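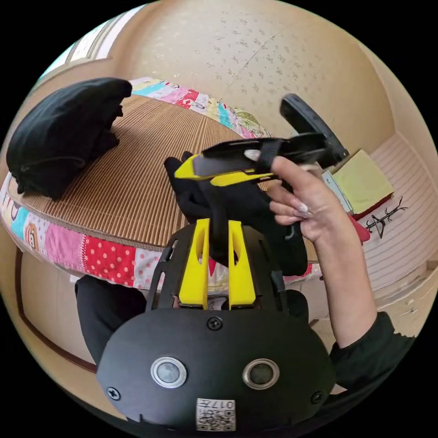
Brown ribbed mat on the bed, patchwork showing around it.

From: Zewditu Fikre
To: Stamstead Patchwork List
Subject: Re: Using a bed quilt every day without wearing it out

I read this on my phone in the morning and wanted to wait until I could type a proper answer. I have had a patchwork quilt on a bed that gets used all day for a few years now, so I can tell you what I do. Other people on the list will do it differently.

> I finished the Amini top in the winter and had it quilted, and
> now it is on the bed in our back bedroom. The trouble is that
> the room is small and the bed is where everything goes. Coats,
> bags, the ironing, whoever is sitting there to put on shoes. I
> can already see fuzz on two of the squares near the edge and it
> has only been on since April.
>
> I don't want to fold it up in a closet. I made it to be seen.
> Does anyone put something over the top during the day, and if
> so what? I tried an old sheet but it slides off and looks like
> a dust cover. Also, when a square does wear through, do you
> unpick it or patch over it? Mine is all 100 percent cotton,
> plain squares, nothing fancy.
>
> And how often are you all washing them?
>
> Marlys

Marlys, I use a mat. Mine is brown with a fine rib to it and it lies on the top of the bed, leaving the quilt to show at the edges. I tried a sheet too and had the same problem you did. A thin throw was a little better but it bunched up every time someone sat down, and I was straightening it all day. The mat has enough body that it stays flat when a coat or a bag gets dropped on it.

On size, don't get one that covers the whole bed. Measure the flat part of the top and go smaller, so that you still get a row or more of squares around the outside. I like seeing the border. My quilt is a mixture: pink squares, red with white polka dots, blue, yellow, and white ones with little cartoon figures and flowers. With plain brown in the middle I notice the colors more than I did when the whole thing was uncovered, but that may be just me. A patterned mat would be too much with it, I think. I had a striped one out for a day and took it back.

The mat I started with came from the remnant table at Gellell and was only 36 inches wide, which was too narrow. It left the spot where people sit uncovered, so that was the part that kept wearing. If you buy off a roll, check the width before they cut it. They won't take cut pieces back.

Look at the underside too. Some of them have a rubbery backing with dots, and I would not put that on a quilt. It grabs the fabric and pulls at the seams when somebody slides across. I use one with a plain woven back and I put a strip of cotton flannel underneath at the foot end to keep it from creeping. The flannel is just laid there, not sewn. If you hem the mat yourself, turn the hem to the top side. A thick hem underneath leaves a line on the quilt that takes a while to come out.

What the mat does not help with is the side of the bed. That is where legs rub, and it sounds like that is where your fuzz is. Things I would check:

Zippers and buckles on coats. Fold the coat with the lining out before it goes on the bed.
The wood trim along the base, if you have it. Run an old nylon stocking along it and see if it catches. Mine had a rough place and I sanded it with fine paper.
Whether the same side is always the sitting side. Turn the quilt end for end when you change the sheets, so the wear gets shared out.

As for a worn square, I patch over. I used to unpick, and on a top that has not been quilted yet I still would. Once it is quilted you have to take out the quilting stitches as well and you never get them back the same. Cut a new square with a quarter inch to turn under on all sides, press the edges in, pin it right over the old one and go around by hand with small stitches. Then put back a line of quilting through the middle so it doesn't puff up. I have done 3 squares on mine this way. I can find two of them if I look. The other is a polka dot that was replaced with the same polka dot, and I have to feel for it with my hand.

Save your scraps for this. Wash them along with the quilt each time so they fade together. I keep mine in a pillowcase with the top tied shut. If you have none left from the Amini, someone on the list may have some. A lot of us made it.

Washing: mine gets done twice a year, cold, gentle, no softener. The mat gets shaken out the window every week and washed when it needs it. I use Grollora thread for the hand sewing and it has not bled or shrunk on me. I bought a spool of the 100 yard size and it was enough for the patches with plenty left over.

Dry it flat if you can. I lay mine over two drying racks pushed together and turn it once before supper. Don't hang it by one edge while it is heavy with water. A friend in Stamstead did that with a queen size and popped the stitching along a whole row.

If the fuzz on those squares is only on the surface, I would leave it alone for now. Don't shave it. You are taking off cotton every time you do that.

Does anyone have a good way to keep a mat from curling at the corners? Mine has started to on one side. I have tried steaming it and it only lasts a few days.

Zewditu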